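I've asked for police reports in three different towns now, and I've finally got a routine that works for me, so let me walk you through it. This is for regular people who want the paperwork on a shooting, a crash or a break-in near home and don't know where to start.

First, write down what you already know. Date, street, time of day, case number if you've got one. When I asked Kerden for the records on a shooting near the Edine bus depot last July, I left the case number off and got back a very polite letter asking which incident I meant (there'd been more than one that month!).

Next, find out who holds the file. City police, county sheriff, whoever took the call. I phone the front desk and ask for the records clerk.

Then write the request, and keep it short. Name the things you want: incident report, dispatch log, 911 audio. Don't write "everything." I did that once in Hollmann and the estimate came back at 1,368 pages.

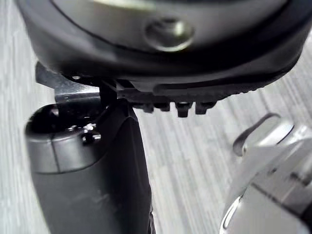 Close-up of the black housing, with the small teeth along its underside.

Ask for the fee estimate in writing before you agree to anything. My friend Mulugeta Gidey got his list down to 6 documents and paid next to nothing, so narrowing it down is worth an evening at the kitchen table.

Save every email, and put the date you sent the request on your calendar. I check in politely every couple of weeks. My longest wait was 90 days, and that was with me calling!

If they turn you down, ask which part of the law they're relying on and how to appeal. An open investigation can hold up some pages, but you can still ask for the rest with the names blacked out.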